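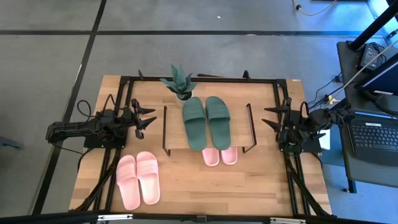

Green slides on the shelf, a pink pair underneath, and one pair still to find a home.

3 min read

I grew up in a house where shoes came off at the door and stayed in a heap. We had a rack. It held winter boots in July and somebody's umbrella, and the heap sat in front of it.

My view now is that most shoe racks are too big. A tall one gets filled with shoes no one wears, and the slides and runners you reach for every day end up on the floor anyway. A low shelf — one board on metal legs — does the job better. One pair goes on top, another goes under, and you can see both from the hallway.

Ekaette Usman, my neighbour, disagrees. She paid $50 for a closed cabinet from Saarela and says shoes should be out of sight. I've used her cabinet. You have to bend down, open a door and feel around at the back for the other one of the pair.

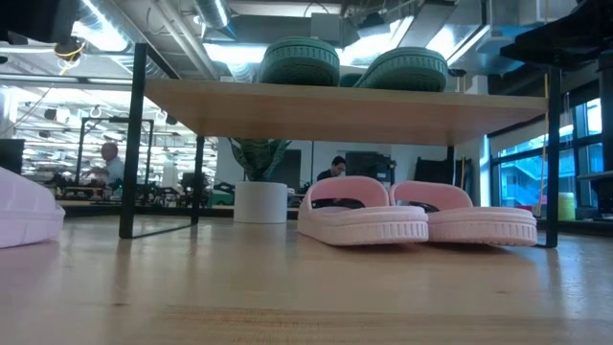
Vol. 3, No. 47

Slides are the real test. They have no laces and no backs, so people step out of them mid-stride and keep walking. If the shelf is ankle height, you can drop them under it with your foot. I doubt anyone in my family has ever lifted a slide higher than that by choice.

A plant near the shelf is fine by me. It takes up floor, but it also marks the spot as furniture, and people are less inclined to kick things at it. Mine cost more than the board did.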